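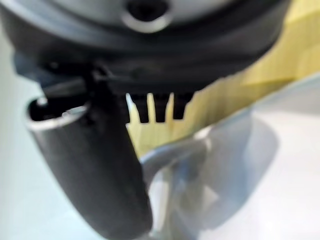 Hatsue Sekiguchi writes that she sang two evenings with the Vumurent and that the back row heard every word, also in the quiet songs. She asks only for a longer cable.

Vumurent Recital Speaker Set
Made by Dukis, order number 1037

The Vumurent is a set of two speakers and one small mixer for song recitals, readings and chamber concerts. It is made for churches and town halls, where the echo is long and a normal stage system makes the words unclear. The sound is directed to the seats and less to the ceiling.

The first model was built in 1975 for the Darnard singing week and had wooden boxes. The present model is lighter, and one person can carry each speaker up the stairs.

In the set
Two speakers with stands
Mixer with four inputs
Two cables, 10 meters each (20 meters on request – please write it in the order)
Cover bags

Rental
Festivals can rent the set by the evening or for the whole festival. In September we have many requests, so please ask early. Pick-up is at our Nomura store until 6 p.m. The set must come back the next morning before 11. If your concert ends late, you can keep it one more night without extra cost, but please call us first. 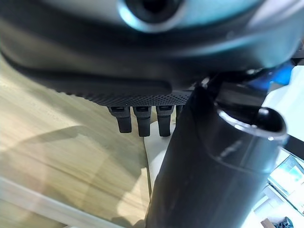 Setting up
Put the speakers a little in front of the singer, never behind. Turn each one slightly to the middle of the hall. Start with the volume low and let somebody listen from the last row. With an organ or a grand piano you need only the voice microphone.

Microphones are not included. Questions about your hall are answered by Ryota Hosoda, in the mornings.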